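4.2 Drinks left standing in shared rooms

Figure 3. Countertop with a slim beverage can, drawer open.

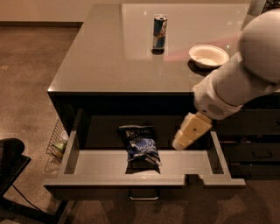 Photo: Prestska study archive.

The diary part of the study asked residents to note every drink they had outside of meals, where they had it, and where the container ended up. Of the 145 diaries handed out at the Prestska and Sosa sites, most came back complete enough to use. We left out diaries with more than 4 blank days. Entries made from memory at the end of the week were kept but marked, and they are treated separately in Section 4.4.

Participants used their own words for drinks and for rooms. We grouped the drinks into water, coffee and tea, soft drinks, energy drinks, milk and juice, and alcohol. The rooms were harder to group. At Sosa, "the kitchen" meant the shared kitchen on each floor. At Prestska, where most units have a small sink and a hot plate, the same word could mean either a corner of the resident's own room or the large kitchen on the ground floor. When the diary did not make this clear we went back to the resident and asked. In a few cases the resident could no longer say, and those entries were coded as kitchen, type unknown.

Coffee and tea were the drinks most often carried from one room to another. Residents made them in the kitchen and drank them at a desk, on a bed, or in the hallway while talking to a neighbor. Water followed a different pattern. Many residents filled a bottle in the morning and kept it with them, so a single container covered the whole day and was washed rarely. Soft drinks and energy drinks were mostly bought outside the building and were finished close to where the resident first sat down.

Containers stayed where the drink was finished more often than we had expected. Mugs were moved sooner than cans, and cans sooner than large bottles. Residents gave several explanations for this. Mugs were in short supply at both sites, and a missing mug was noticed by the next person who wanted one. A can had no further use to anyone else in the room. Large bottles were often only partly empty, and other residents were unwilling to throw out a drink that might still be wanted. One Sosa resident wrote that a bottle of cola had stood by the window for 14 days and that she had started to dust around it.

The type of surface also mattered, though we did not set out to study it. Residents wrote more often about things left on counters and cabinet tops than about things left on tables. Tables were cleared before meals by whoever wanted to eat. Counters had no such fixed time, and the smaller ones near doors were used for mail, keys, chargers and bags as well as drinks. Several diaries from Prestska mention that a counter was wiped only where it was free, so that the items already on it stayed in place through more than one cleaning.

Deposit rules explain part of the difference between the two sites. Prestska has a return machine in the entry hall, and residents there kept returnable cans and bottles in bags in their rooms until they had enough to make the trip worthwhile. Some kept them in a lower cabinet or under the sink. Sosa has no machine in the building. Residents there put cans in the general recycling bin, and a few wrote that they left them next to the bin for whoever wanted the deposit. We did not record who took them.

Time of day had a clear effect at both sites. Entries for energy drinks were most common between noon and late afternoon, with a second rise after 9 p.m. during the exam period. Coffee was spread across the morning and fell off sharply after lunch. The evening rise in energy drinks was not seen in the August diaries, when few residents had classes and several worked early shifts.

We also compared residents who shared a kitchen with many others and those who shared with few. The largest kitchen at Sosa serves 20 residents. Diaries from that floor mention left containers often, but they rarely say whose they were. On the smaller floors the writers usually knew, or thought they knew, and they were more likely to report having spoken to the person. Written notes taped to a cabinet or refrigerator were reported from the large kitchen only.

The Wodis pilot used an earlier form of the diary that did not ask where containers ended up. Its results are used in Section 4.3 for amounts and times, and are left out of the comparisons made here.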